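Why Does Wood Have Stripes?

By Josiane Marchal, for the Fosutbridge Young Readers' Pages

Have a look at something made of wood. A door will do, or a chair, or the handle of an old spoon. If it hasn't been painted over, you will probably find lines running along it, some of them straight as a ruler and some of them wandering about like a sleepy snail. Grown-ups call this pattern the grain, and if you know how to read it, it can tell you quite a lot about the tree it came from.

To understand the grain, we have to go back to when the wood was still standing up in a forest with birds sitting on it.

A tree grows in two ways. It grows taller at the tips of its branches, and it grows fatter all the way round its trunk. The fattening part happens in a very thin layer just underneath the bark, called the cambium (you say it KAM-bee-um). It is so thin that you would have trouble finding it even if you went looking, and yet it makes all the wood in the trunk. Every year it adds a new coat around the outside, a bit like you putting on a jumper over last year's jumper, and then another one over that, and never taking any of them off. Imagine how warm you'd be!

In spring, when there is usually plenty of rain and the days are getting longer, the tree grows quickly. The wood it makes then is pale and rather open, with lots of room for water to travel up from the roots. Later in the summer it slows down, and the wood it makes is darker and more tightly packed. By December, in places with cold winters, the tree has stopped growing and is having a good long rest. Then spring comes round again and a new pale band begins.

One pale band and one dark band together make a year. If you find a tree stump on a walk, you can put your finger on the middle and count outwards, one ring for each birthday. My neighbour Sandrine Le Goff had an ash tree taken down after a storm, and her daughter Maëlys Pichon and I sat on the damp grass and counted the rings on the stump. We got to 22, and then Maëlys did it all over again with a pencil, marking each one, and she got 22 as well, so we were both very pleased with ourselves and went in for toast.

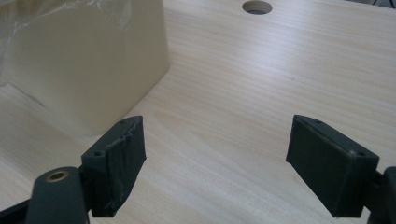 Now, you may be wondering how we get from rings, which are round, to stripes, which are not. It all depends on which way you cut. Think of a Swiss roll. If you slice it across in the ordinary way, you see a lovely curly spiral. But suppose you were very naughty and cut it from one end to the other, longways. You would see long lines of sponge and jam instead. A tree trunk is just the same. Cut it across and you see rings, but saw it longways into planks and the edges of those rings turn into lines.

A plank cut through the very middle of the trunk has neat lines, nearly straight, side by side. A plank cut nearer to the outside often has big pointed arches on it, one inside the other, because the saw has only skimmed the curve of each ring. Some people think the arches look like mountains. I always think they look like flames.

And what about knots, those dark round spots that look like eyes? A knot is the place where a branch once grew. The trunk went on getting fatter around the bottom of the branch, year after year, and had to bend its lines to get past, just as a stream bends around a stone. That's why the grain near a knot goes all swirly.

Some trees live a tremendously long time. An oak may easily reach 200 years, so the rings in the middle of an old one were made before your great-great-grandparents were born. Wide rings often mean a good year with plenty of water and light, while narrow ones can mean a dry summer, or hungry caterpillars, or bigger trees close by taking all the sunshine.

Something to try at home

Find some bare wood with a bit of roughness to it. Lay a sheet of thin paper on top, hold it still, and rub gently with the side of a wax crayon. The grain will begin to come through on the paper. Try a few different pieces, and write underneath where each one came from, or you'll forget (I always do).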